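4. Teaching the bin pick by hand

Applies to the Bosis teach package, arm cells with the metal bin. If your cell has the conveyor, wrong section, go to 6.

Rev 2023-06-11, G. Lie. Replaces the old handout. Bin the old handout, the joint limits in it are wrong.

4.1 Before you start

You need two people for the first few sessions. One on the arm, one on the stop. After that one is OK if you've been signed off by Gudrun or Noel Navarro.

Check, in this order:

1. Stop button released, reset lamp steady. Flashing lamp = see 9.2, don't just keep pressing it.
2. Bin clamped. Grab the rim and give it a proper shove. If it moves at all, re-do the clamps. Every recording made after the bin has shifted is junk and you won't spot it until playback.
3. Hose and cables have slack right through the reach. Move the arm slowly to the far left corner of the bin, then the near right, and watch the loop at the wrist. It should open and close without going tight.
4. Nothing loose on the bench inside the arm's reach. Mugs, tape rolls, phones, the lot.
5. Disk space. A full session needs 93 GB free. The software will let you start with less and then stop in the middle of a take.

CAUTION: Hands out of the bin whenever the drives are live. Move bars with drives off or with the long pusher. No exceptions for "just nudging it".

4.2 Loading the bin

Bars only. Don't mix in the round stock, the gripper setting is different.

1. Drives off.
2. Put the bars in flat. No stacking for the basic set.
3. Vary it. Some against a wall, some out in the open, a couple touching end to end. People get tidy and line them up and then the robot only learns tidy.
4. Both colours in every load.
5. Step back behind the line, drives on. 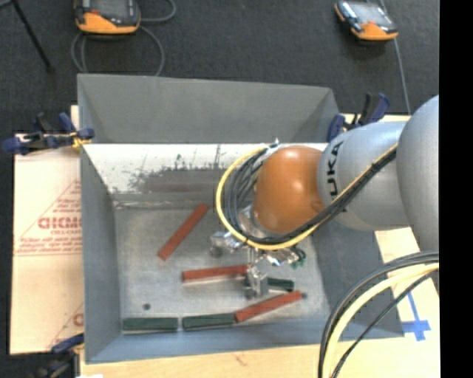
Fig. 4-1. Bin with red and green bars, gripper down near the floor.

A load like Fig. 4-1 is fine for the basic set. The green bars along the front wall are the hard ones, see 4.5.

4.3 Hand guiding

Use this for the approach and the grasp. Remote (4.4) is for the carry and for anything where you'd have to lean over the bin.

1. Select HAND on the Jarkus panel. Wait for the double beep.
2. Hold the arm above the wrist, one hand. Not by the hose. Not by the cable bundle. Not by the gripper fingers, the force reading goes off and you'll have to re-zero.
3. Half squeeze the enable switch. Full squeeze or let go = arm locks. Takes some getting used to.
4. Press REC.
5. Bring the gripper over the bar. Slow down for the last bit, the arm copies your speed as well as your path.
6. Lower until the fingers are either side of the bar. Dont touch the bin floor. If you feel it scrape, stop, discard, go again.
7. Press CLOSE. Hold still, count of two.
8. Lift straight up until you're clear of the rim.
9. Press REC again to end the take.
10. KEEP or DISCARD. If you have to think about it, discard.

Note: maximum hand guide speed is 185 mm/s. Go over and the panel beeps and marks the take. Marked takes are dropped overnight, so no point keeping them.

Note: left handers, there's a mirrored button layout under Settings > Panel. Ask Dulce Beltrán if it's greyed out, needs her login.

4.4 Remote control

1. HAND off. Panel should say IDLE.
2. Pick up the remote, check battery. Under two bars, swap it.
3. Select REMOTE. The arm does a small wiggle, this is normal.
4. Stand where you can see the gripper AND the bar. Watching the screen alone isn't good enough, the depth is misleading near the walls.
5. Stick up/down is gripper up/down. Twist is wrist. Trigger closes.
6. Record the same way, REC to start, REC to end.

Small movements. If you've lost track of which way the wrist is turned, let go of everything, look, start again. Don't try to steer out of it during a take.

CAUTION: Remote doesn't feel the walls. In hand guiding you feel the contact and stop. On remote the arm keeps pushing until the force limit trips, and by then you've marked the bin or bent a finger. Montserrat Ocampo has the spare fingers. She'd like to keep them.

4.5 Bars against a wall

Most discarded takes come from here. What works:

- Come in with the fingers along the wall, never across it.
- If there's no room for the finger on the wall side, drag the bar out first. Record the drag as its own take and tag it DRAG.
- Two bars end to end: grip the middle of one. Grip near the join and you'll pick up the other one's corner.
- Corners: remote is easier for the approach, then swap to hand. Yes the swap splits the take. That's OK, the Arriaga script joins them if they're less than a minute apart.

4.6 How many

The basic set is 715 kept takes. Wall and corner picks should be a good share of that, don't save them all for the last afternoon when everybody's tired. The panel shows a running total, top right, kept only.

Reshuffle the bars after every full clear. Reshuffle also if you catch yourself doing the same pick the same way.

Large set is 2000. Only do this if Pleltwood have asked for it in writing.

4.7 Checking playback

1. Bin loaded, everyone behind the line, one person on the stop.
2. Panel > PLAYBACK > last kept take, speed SLOW.
3. Put the bar back where it was for that take. Use the overlay to line it up.
4. Run. Watch the fingers, not the arm.
5. Misses to one side the same way each time: bin or base has moved. Stop, re-measure, section 3.
6. Misses at random: usually the enable switch bouncing. Swap it.

Do this at the start, at the halfway point and before you pack up.

4.8 Finishing

1. Arm to PARK.
2. Drives off, wait for the click.
3. Start the upload. Leave the panel on, it needs it.
4. Remote back on its charger.
5. Write the kept total and any faults in the log. Full name please, not initals.

Problems with the panel: Dulce. Problems with the arm: Noel. Upload stuck or account locked: Consuelo Contreras, and have the session number ready.

Next: 5. Sorting by colour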